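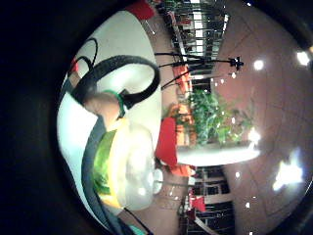
Grondia Break Room, Second Floor: Tables, Chairs and Odds and Ends

Posted 31/10/2021 in Rooms and Furniture

The break room at Grondia was refitted in two stages. The floor and the long white ledge were done first, and the tables and chairs came later from Bondadau. This page collects pictures of the room in daily use. Click any picture for the larger version.

The old room had dark brown tables that took up most of the space and could not be moved without two people. The new tables are white or close to white. They show every coffee ring, but they wipe down fast and the room feels brighter. Anything can be left on them for a while during the day, including cables, lunch containers and whatever else people bring down from their desks. At closing time the tables are cleared and loose items go in the box by the door. Items not claimed by the end of the month are given away.

The chairs were chosen in red and orange so they would stand out against the tan-brown floor. A red one pulled up near the plant gets used more than any other seat in the room. The plants are watered on the first and the fifteenth. Please do not pour leftover coffee on them.

Cost of the chairs was $80 each. The whole order, with delivery, came in under budget, and the $990 left over went toward lighting. The lights over the tables are stronger than the old ones and reflect off the tops at some angles. A dimmer has been requested.

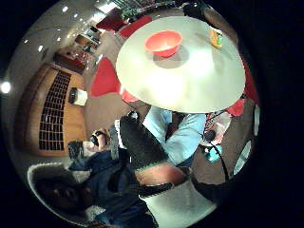
Round table with red chairs and an orange-red bowl. There is a small yellow-and-green carton near the edge.

Round tables work better than the long ones for small groups. Chairs can be added or taken away without anyone ending up at a corner. The bowls belong to the kitchen shelf and should be rinsed and put back after use. There were 33 of them when the shelf was stocked. Cartons and other packaging go in the recycling bin next to the sink, flattened if possible.

The gray upholstered seating is for general use too. It is softer than the red chairs but stains more easily, so please eat at the tables.

Still to come: coat hooks, a second bin and a replacement for the microwave. More pictures will be added in December once the hooks are up.

Related galleries: Mastia Reading Corner (2 pages), Grondia Front Entrance, Bondadau Showroom Visit

Back to Rooms and Furniture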